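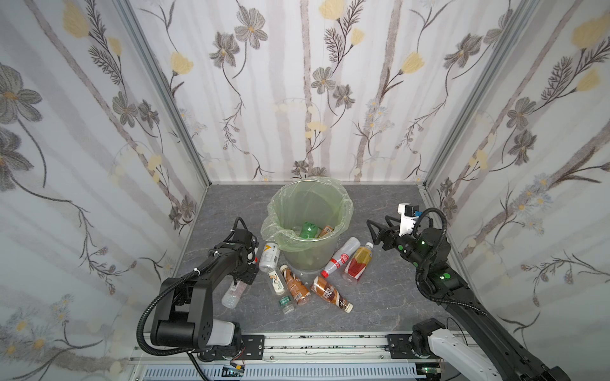

I want to ask about separating drink containers at home, and how strict you are with it. We live in a rented flat in Drandora and until June we must have a new system, because the building will stop the mixed bins in the yard. At the moment we are two adults and one teenager, and all of us drink coffee from bottles, so the bin by the door is full very quickly. I use a light green round bin with a thin green bag, the loose part of the bag folded over the edge, and the bottles and cans are lying on the gray marble-look floor around it more often than inside. Two bottles have reached the bottom of the bag. The white can with the gold V is leaning at the side. My question is: do you put cans and plastic bottles together in one bag and sort later, or do you have separate bins from the start?

Home > Forum > Kitchen and Household > Waste and Recycling
Reading time: 3 minutes

Posted by birchwall59, Thursday, March 13, 2025

tinlid_m wrote:
Separate from the start, please. I tried the one-bag method for a whole winter and I hated it. Everything sticks together at the bottom, and then you stand in the yard with sweet coffee on your sleeves. I have two narrow bins from Dullora, one for cans and one for plastic. They cost more than one big bin but they fit between the fridge and the wall.

oma_kettle wrote:
I do not agree with tinlid_m. If you rinse the bottle before you throw it, nothing sticks. It takes a few seconds. We have one bag for everything and on Saturday my husband sorts it on the balcony while he listens to the radio. A small flat does not need more bins, it needs less.

tinlid_m wrote:
You have a husband who sorts on Saturday. I live alone and on Saturday I sleep.

birchwall59 wrote:
Thank you both. The rinsing I can do, but the teenager will not. She leaves the caps on also. Is it a problem when the cap stays on? All the ones I see from here with the cap showing have it closed.

pellet_and_pine wrote:
It depends on your collection. In our town they want the cap on the bottle, because a loose cap is too small for their sorting and gets lost. My sister's town asked for the opposite for years. Look on the sticker of the yard container or call the office. With the cap closed, the bottle keeps its air, so press it flat first and then close it. You will fit many more in the same bag.

oma_kettle wrote:
Flat only if there is no deposit on it! The machine in our shop refuses every bottle that is pressed. I lost a full bag of deposits in this way and I am still angry.

pellet_and_pine wrote:
Yes, correct, I should have written this. I meant only the ones without deposit.

soft_handle wrote:
Can I say something about the bag? The thin green ones are good for paper and for light things, but the corner of a can goes through them easily. I bought a roll of 200 from Chow and I was repairing them with tape. Now I put no bag at all for the drink containers. I wash the bin in the shower every second week. Also it is not nice when the bag hangs so far outside, the first heavy bottle pulls it down into the bin and then you must fish for the edge. Try a big rubber band under the rim.

birchwall59 wrote:
The rubber band is a good idea, I will try it tonight. Without a bag I am not so sure, the bin is light and we carry it down four floors.

oma_kettle wrote:
Nice wallpaper, by the way. The big gray flowers with the yellow middle, is it washable? We had something with birch trunks in the hallway and every drop of coffee stayed on it forever.

birchwall59 wrote:
It wipes clean with a damp cloth if I am fast. I would keep the bin away from the wall anyway. The blue daisies near the bottom are the part I like most and I do not want to scrub them.

soft_handle wrote:
Then a round bin in the middle is not so bad, only everybody has to walk around it.

tinlid_m wrote:
Or two narrow bins. I will not stop saying it.

crate_by_door wrote:
We do not use a bin for bottles. We have a folding crate from Drurkach standing in the hall, bottles stand up in it, cans go in a paper bag next to them. When the crate is full, somebody takes it down. You see immediately how many you have, and for us this was a small shock with the coffee drinks. After one month we bought a thermos.

birchwall59 wrote:
The crate I like also for the stairs, because it has handles. I will measure the place next to the door tomorrow and ask the house office about the caps. If they want cans and plastic apart, tinlid_m wins.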